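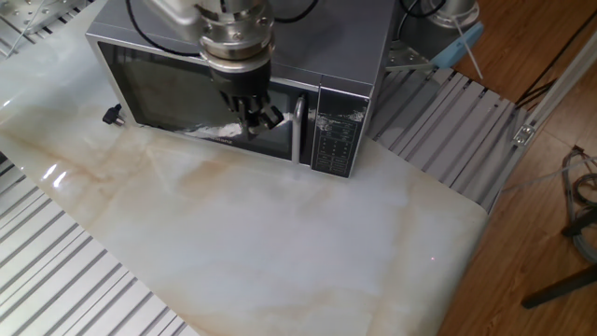 Microwave door cell

A microwave door cell is a small robot workstation in which a single arm opens, closes and pushes at the door and casing of an ordinary countertop microwave oven. The best documented one is the Nistov cell, which has been copied with small changes at several other sites. This article covers how the Nistov cell is set up, how it is looked after between sessions, and the repairs it most often needs. Programming of the arm is treated only where it affects the hardware.

Name

The cell was called the Imotitz bench in its first manual, after the workshop where the table was put together. Later editions use Nistov cell for the whole station and keep Imotitz for the table alone. Spare parts lists are still sorted under the older name.

Layout

The base is a table of slotted aluminum extrusions. The slots take T-nuts, so brackets, posts and device bases can be moved without drilling. Upright posts are fixed with corner brackets. A glossy sheet with a marble pattern lies over part of the table as the work surface, and the oven stands on it. The sheet is changed from time to time for one with a different pattern – the arm's programs are expected to cope with several kinds of countertop, including shiny ones that throw back the room lights.

The oven is a silver countertop model with a dark glass window, a vertical bar handle and a control panel to the right of the handle. The door is hinged on the left. Ovens are not bolted down in the Nistov cell. They are set by hand to an angle listed in the session sheet, and the position is then measured again from the arm.

The arm carries a wrist flange with a ring of bolts, and below it a black gripper with jointed fingers. Cables for the gripper run along the outside of the arm and are left slack enough to follow a full turn of the wrist.

Setting up

Setup begins with the table. Every bracket is tried by hand, then tightened in the order given in the manual, working outward from the arm base. The sheet is laid next. Its edges tend to curl, and the manual allows a curl at the outer edges as long as the area under the oven lies flat.

The oven is placed with its door clear of the table edge and opened fully once by hand. If the door touches a post or the sheet on the way, the oven is moved and the check is repeated.

The arm is then brought down slowly to the oven in hand-guided mode. Four reference points are taken: the two ends of the handle and the two upper front corners of the casing. At each one the closed fingers are brought to the surface until the force reading rises, and the pose is stored. The manual gives 48 seconds as the normal time for one point. Points taken on the glass are not accepted, as the window sits at a different depth from the frame.

Corner contact

The corner points are the part of the procedure most open to error. The sheet is slick and the oven is light, and a hard approach can shift the whole oven before the reading settles. The Nistov manual sets the approach force low and has the operator take each corner twice. If the two readings differ, the oven is returned to its angle and all four points are taken again.

Sites using the Zapata gripper controller must also switch off its automatic grip retry during corner contact. With retry left on, the fingers close again when they meet resistance and push the casing sideways.

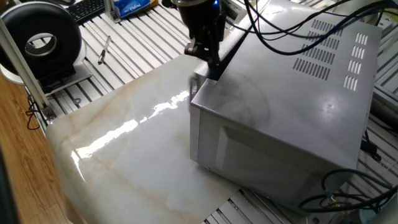 Skiron has objected to this method in its own service notes, arguing that touching the casing with the fingertips wears the pads for no good reason and that a printed marker on the oven's top panel would give the same result in less time. The Nistov manual keeps the contact method. It points out that markers come loose and have to be put back in exactly the same place. Some sites use both, with the marker as a quick check at the start of the day.

Routine care

Care is divided into a short check before each session and a longer service by cycle count. The short check takes in the following:

Fingertips wiped with a dry cloth and looked over for cuts.
Finger joint screws tried with the small driver.
Cables followed by hand from the wrist to the table, with no loop caught under the oven.
Loose connectors on the table plugged in or taken away.
Sheet wiped, with no cleaner that leaves a film.
Pens, packaging and tools moved out of reach of the arm.

The longer service falls due after 2,000 door cycles. The gripper is taken off at the flange, the bolts are cleaned and the fingers are stripped down to the joints. Old grease is wiped out and replaced. The oven handle is also checked at this point, as its mounting screws work loose from repeated pulling. On the ovens used at Nistov the handle lasted for roughly 315 sessions before the mounts began to crack.

Common faults

Cable drag is the fault reported most often. When the gripper cables lie across the top of the oven they can rub on the casing or catch in the vent slots, and the arm reads the pull as contact with the door. The cure is to shorten the slack above the wrist, or to add a tie farther up the arm. Cables should never be tied to the oven.

A status light on the gripper body helps in tracing faults. On the Zapata controller a steady blue light means that power and data are both present, and a slow blink means power only. A dark light with a live arm nearly always comes down to the connector at the flange – reseating it is tried before any part is replaced.
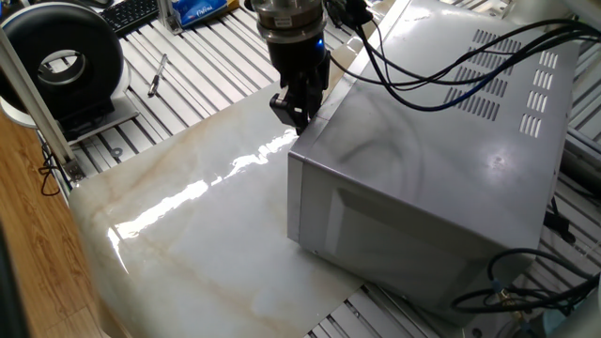 Gripper beside the upper corner of the oven, with cables lying over part of the vents.

Finger drift is less common and harder to see. One finger closes slightly later than the others, and the grip on the handle ends up twisted. It is tested by closing the gripper on a straight bar. If the bar turns, the late finger is removed and its joint screws are reset to the value in the manual. A finger that drifts again within 57 cycles is replaced.

Table creep shows up as reference points that move together in one direction. It is caused by T-nuts that were tightened while not fully turned in the slot. The nut has to be backed off and turned properly, as further tightening only scores the aluminum.

Records

Each cell has a log kept by cycle count. Entries cover changes of sheet, oven, fingers and cables, and any change in the oven angle. The current edition of the manual, dated Feb 9, 2023, added a separate line for cable ties, which had not been logged before. A revision issued the following August corrected the torque table for the flange bolts and left the rest of the text alone.

See also

End effector
Force-guided calibration
T-slot framing
Tool flange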